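## Oltico kitchen simulator, one-year licence: a review from the person holding the purse strings

I look after the equipment budget for a small robotics group at Fliltdale, and I've put off writing this review because I wanted to live with the thing through a full round of planning first. We took out our licence last June, so I've now had a good long while to grumble about it, praise it and argue over it at lunch.

The question we started with was a plain one. We had money for one real arm, and Ignacio Daza wanted two. His case was that people would be queuing for the arm from morning until teatime, and he had a point! Oi-ling Peng suggested we buy one arm, put the rest into simulator seats and see how far that got us. I was doubtful (I like a purchase you can put a sticker on), but the sums were hard to argue with. The quote from Kaufmann for a second arm, with its gripper, stand and safety fencing, came with an 18 week lead time. Oltico had us running by the end of the same afternoon.

What you get for your money is a set of ready-made kitchens, a choice of arms and grippers, and a camera you can fix to the wrist. The kitchens are the part I'd point a fellow budget holder towards. Ours came with 63 room layouts, and the finishes vary a good deal from one to the next, so you aren't training everything against the same white cupboards. If you've ever priced up a real practice kitchen, with a fitter and a plumber and somewhere to put it all, you'll know why that made me smile.
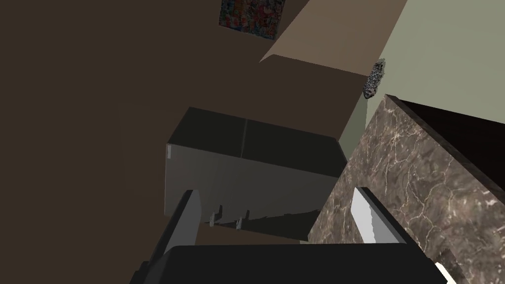 *Wrist view in one of the darker kitchens, gripper open, with the brown marble counter on the right.*

The wrist view takes some getting used to. It tilts with the arm, and I felt rather seasick for the first few days, though Oi-ling never minded it at all. Stone and painted walls come out nicely to my eye. Shadows are on the soft side, and the lighting can be very even, so do keep some money back for checking your results on real hardware. We set aside 12 days of arm time for that and used every one of them.

Now for the grumbles. Seats are sold in blocks, so our team of seven ended up paying for 20, and the sales desk at Filtthorpe wouldn't budge on it. You will also need decent graphics cards, which the price list mentions only in the small print - I'd put them in your plan as a separate line from the start. Support is friendly but slow before ten in the morning.

Would I renew? Yes, and I already have, on a smaller block this time. Ignacio is still asking for his second arm, and I've pencilled it in for next year.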